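Search tickets and articles Go

Music library sync stops at track 2,000
Status: solved, watching it until May
Product: Trelton music server, Stedley app for phones

First post from the library desk in Clurkport. We love this setup! We moved our whole local music collection onto Trelton last winter, and staff and visitors stream it through the Stedley app all day long. So please read this as a report from a happy user who has hit one stubborn snag.

The app lists exactly 2,000 tracks and then stops. Anything past that plays fine in the browser but never shows up on a phone. No error, no spinner, just the end of the list.

Tried so far:
- signed out and back in on 6 phones, same result on all of them
- cleared the app cache
- rebuilt the index on the server (took 29 minutes, finished clean)
- made a new playlist from the missing albums, and it shows up on the phone with zero songs in it

Log line that repeats on every sync: "page request refused, limit reached." I've attached the full log, and I'm glad to run anything you want tested.
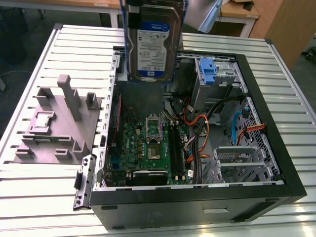

Clurkport, March 11, 2025

Reply from support came in overnight, and what a good one. They asked whether we had the Zamora plug-in turned on, the one that fetches album art and lyrics. We do! It sits between the server and the app, and it has its own cap on how many tracks it will pass along. I had no idea it touched the track list at all.

Steps that worked for us:
1. Open the Zamora settings page on the server.
2. Change "list size" from "standard" to "no limit."
3. Save, then restart the music service (only the service, the computer can stay on).
4. Pull down on the Stedley library screen to refresh.

The missing albums popped right in, all 119 of them, with the cover art and everything. I may have cheered at my desk.

One leftover: songs with an accent in the title still sort after Z on the phone, though the browser puts them where they belong. It's small and we can live with it, but I'll open a separate ticket so this one stays on topic. Thanks so much for the quick help!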